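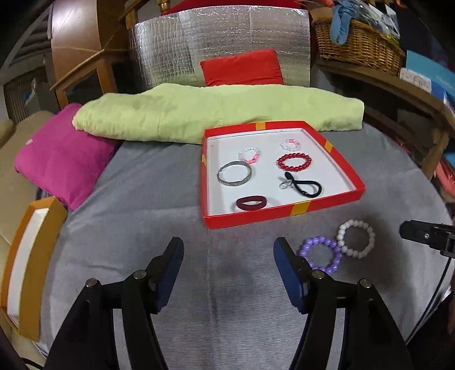

Elastic cord keeps failing at the knot, 0.7 mm vs 0.8 mm

tarnside_beads
16 August 2019
I make stretch bracelets for a craft stall and I've had a run of returns this summer. Every failure is at the knot or within a few millimetres of it. The cord is Titness clear, 0.7 mm, bought on the 100 m reel. Beads are 6 mm glass, single strand, tied with a surgeon's knot and a drop of glue. Bracelets sold in spring from the previous reel are fine as far as I know. Is this a bad reel, or should I be on 0.8 mm?

mk_lathe
Which glue?

tarnside_beads
Ordinary superglue, the thin sort.

mk_lathe
There's your fault. Cyanoacrylate goes hard and brittle. The knot becomes a rigid lump and the cord flexes against the edge of it every time the bracelet goes over a hand. Use a flexible jewellery cement and leave it overnight.

Oddment19
I don't agree that it's the glue on its own. I've used thin superglue on Titness for years with very few breakages. The glue wicks along the cord if you put too much on, and then yes, you get a stiff section outside the knot. Put it on with a pin and it stays where it should.

Two questions for the OP. Do you pre-stretch? And what are the bead holes like? Cheap glass often has a sharp rim on one side.

tarnside_beads
No pre-stretch. Holes are 1 mm, not reamed. They're from the Rirkau mixed bags.

Oddment19
Then I'd start there. Pull the cord hard three or four times before stringing and let it relax. Unstretched cord lengthens in the first week of wear, gaps open up, and the beads saw back and forth. Rirkau holes are rough in my experience. Run a diamond reamer round both ends, wet, two turns.

ferrule
Reaming every bead in a stretch bracelet is not practical at stall prices. I'd go to 0.8 mm and be done with it. In a 1 mm hole you can still get a single pass through, you just can't double it.

mk_lathe
0.8 makes a bigger knot though, and then it won't pull inside the bead. An exposed knot catches on sleeves.

ferrule
Use one bead with a larger hole as the knot bead. Magalhães do a 6 mm round with a 1.5 mm hole, item 827 in the old catalogue, in most of the plain colours. I put one in every bracelet and hide the knot there.

quillfeather
Fibre cord (the floss type) solves all of this. It doesn't need glue if the knot is pulled down properly, and it doesn't get cut by rough holes as quickly as the clear stuff does.

Oddment19
It shows through clear beads, which rules it out for half of what people sell. It also frays when you thread it without a needle.

quillfeather
White floss under pale beads is hardly visible. Under dark ones use black. I've only had complaints on completely transparent beads.

ferrule
"Doesn't get cut as quickly" needs some numbers. Has anyone tested it?

quillfeather
I did a crude one last winter. Same beads, same knot, stretched over a 70 mm tube and released by hand until it broke. The clear 0.7 went at 138 cycles. I stopped the floss at 400 with a bit of fuzz near the knot.

mk_lathe
One sample of each?

quillfeather
One of each, yes. I said it was crude.

mk_lathe
Then it tells you very little. Clear cord varies a lot along one reel. I'd want ten of each before changing supplier.

tarnside_beads
Thanks all. I've cut a length off the reel and it does look slightly cloudy next to the old offcuts. It was kept on a windowsill from May. Could that do it?

Oddment19
Yes. Sunlight and heat both age polyurethane cord. Keep it in a drawer, in the bag. I'd bin what's left of that reel or use it for mock-ups.

ferrule
Agreed on that at least. Cukitz sell the 0.8 on 25 m reels if you don't want to hold much stock. Still think you should go up a size.

tarnside_beads
Ordered one 0.8 and a new 0.7. Will pre-stretch both and use the pin for the glue. Does the flexible cement yellow under clear beads?

mk_lathe
Mine has slightly, after two years. Only where there was too much of it.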